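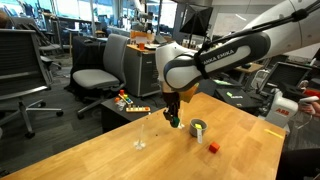

Shared Workshop Robotics, Session 4: Grasping Small Things

Welcome back! Last session was all cable routing and emergency stops. Tonight we get to pick things up, and I've been looking forward to it since February.

Before you start
Read the Amegashie safety sheet again. Speed stays at 80 mm per second until your pair has been signed off. One person drives, one person keeps a hand on the stop button, and you swap every ten minutes. Hair tied back, sleeves rolled up.

Why small objects are hard
A cube is a friendly thing. It has flat, parallel sides, and a two-finger gripper loves flat, parallel sides. Now try something rounded: the fingers touch it at two small patches, and if those patches don't line up with the middle of the object, it rolls or squirts out. Clear plastic adds a second headache — a depth camera often looks straight through it and reports the table instead. I find this fascinating and could talk about it all night (ask me at the break!).

Exercise A: the cube
1. Home the arm.
2. Move to a point above the cube and stop.
3. Lower slowly, fingers open.
4. Close at the lowest force setting, then lift a hand's width.
5. Put it down where you found it.

Do this until it feels boring. My own first build, a belt-driven arm on the Nandodetti plans, took 41 tries to lift a cube cleanly, and I cheered so loudly that the dog left the garage.

Exercise B: into the cup
Same as A, but release inside a cup. Approach from straight above and check that the fingers have room to open. If they don't, turn the wrist and try again.

Exercise C: clear parts
Type in the position by hand first, then compare it with what the camera gives you. Write both down in the Clindik log, even when the camera is way off. The bad readings are the fun ones.

For next time
Bring your log and a rough sketch of a fingertip you'd like to print. Soft pads, grooves, hooks — anything goes. We'll slice the files together and print them overnight.

Plumadham Shared Workshop | Contact the front desk | Back to top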